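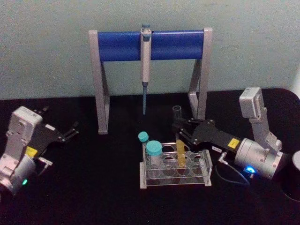 Week three is grippers, my favourite bit! Try the Tundell fingers first, then the Cloutier ones — same task, same speed, 6 goes each. An empty tube held upright in flat fingers is a fair test of grip force, so start there and write down every slip.

Now the wrist camera.
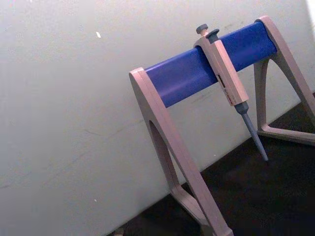
Kenza Tawfik reckons you should fix the exposure before comparing anything, and I'd go along with that. Set it once, leave it alone.

Back to force.
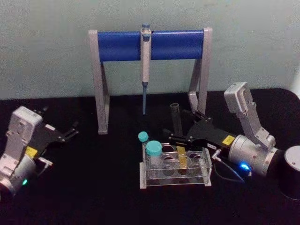 Go up in small steps and log each one for February.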